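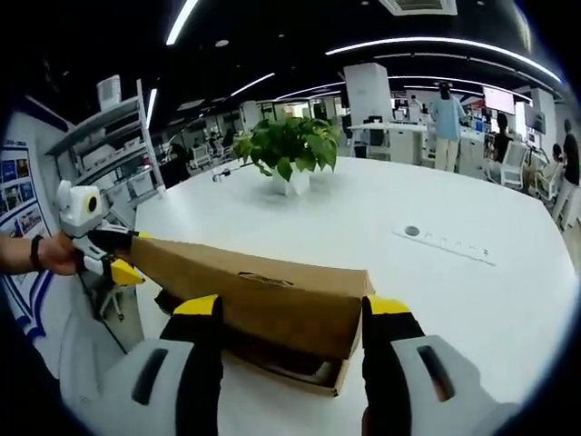 Box Work at Draltenard: Gallery

Cimus says its handling model will learn to deal with ordinary packaging if it gets enough examples from people holding the grippers themselves. I spent a month following the collection work at the Draltenard office to see what "enough" means. The first target was 1,000 recorded attempts. By the end of February the count stood at 537, and the target had quietly become a "milestone."

I am not against the method. Recording a person's hands at work is cheaper than driving an arm by remote control, and the tools are light enough to use for a whole morning. My complaint is with the claims made on top of it. The notes below go with the gallery and are mine, not Cimus's.

The box
Two black fingers with yellow tips, one at each end of a long cardboard box. The top flap has a tear or a crease near the middle, and I was glad to see it. Clean new cartons are easy to come by and teach a model about clean new cartons. I asked how many worn boxes were in the full set and got a different answer from each person I asked.

The second tool
A hand with a black wristband holds another gripper, white, its yellow tip reaching toward the left end of the box. Work with more than one tool in play is where I expect the trouble. People sort out whose turn it is with a glance or a word, and the Illard format we were given has no field for either. The model gets the motion and has to guess at the agreement.

The table
White and round, with a power strip set into the top and a potted plant behind the box. Cimus calls this kind of background "natural variety." Fine, but it is one table. If the same green leaves sit behind the next 30 attempts, the model may learn that boxes live near plants. I would move the work every 14 attempts and write down where it went. The current log has a column for location, and most rows in it are blank.

The office
Desks, white chairs, people at their work, curved strips of light on a black ceiling. It is a better setting than a bare lab with gray curtains, and I will give the project that much. It is still an office. The buyers named in the Cimus brochure run stockrooms, and nothing in the brochure explains how one gets you to the other.

What I would want before believing the numbers
A test on boxes kept out of training, in a building kept out of training, scored by someone who did not collect the data. Kılıçarslan, the outside lab named in the plan, was supposed to do this. Its name is in the first version of the schedule and missing from the second. I have asked why and will add the answer to this page if one comes.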